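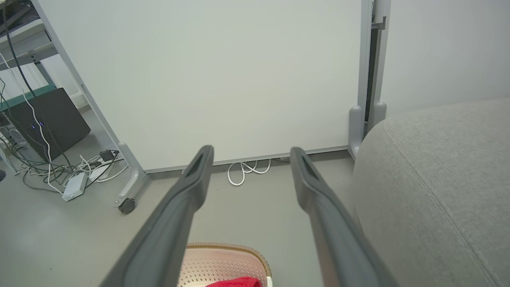
4.2 Does crowd noise make a record sound "live"?

The claim that listeners can tell a real concert recording from a studio take with applause added is repeated so often in writing about live albums that few authors bother to test it. Phí is the usual source. Her argument rests on close listening to a single record, Drikik's Lockwood set, and on the band's own account of how it was made. We do not find either very convincing. A band with a live album to sell has every reason to say that nothing was touched up.

We played 14 short clips to 40 listeners, all regular concertgoers. Half of the clips came from the Lockwood tapes. The rest were studio takes of the same songs by Drikik, with crowd noise from a Durnlow show laid over the start and end. Listeners marked each clip as live or studio and wrote a line on why. Of the 40, 34 said beforehand that they would find the task easy.

They did not do well. Most leaned on the applause, even when it was the only live sound in the clip, and several praised the "room" on takes made in a dry vocal booth. Tuning slips were read as proof of a stage, although the studio takes had plenty of them too. Only 3 listeners did clearly better than chance – and with a group this size we would not build a theory on them.

One objection is that headphones strip out whatever a good room gives to a recording. We doubt that this rescues the claim, as most people who buy live albums hear them on headphones anyway. Still, we repeated part of the test over Grustetti speakers, with no change worth reporting.

Figure 3. White panels, gray upholstered seat and pink basket on the gray floor.

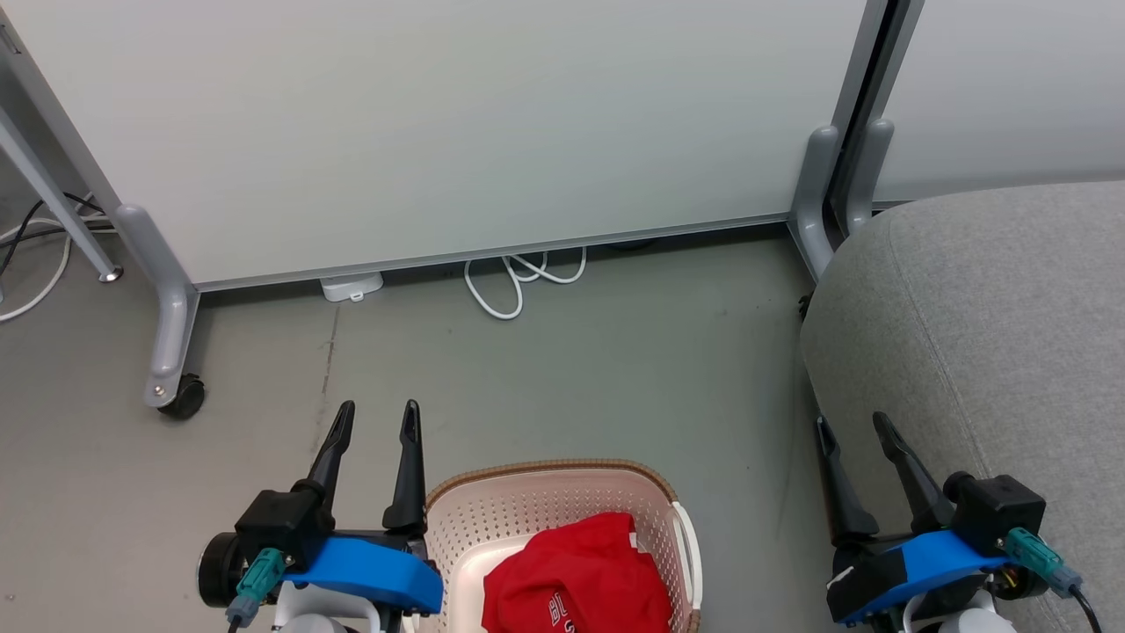
4.3 Limits of the test

All the clips came from one band, and a loud one. Quiet folk or jazz recordings may give more away between notes. We also cannot rule out that some listeners already knew the Lockwood set, though none named it in their comments.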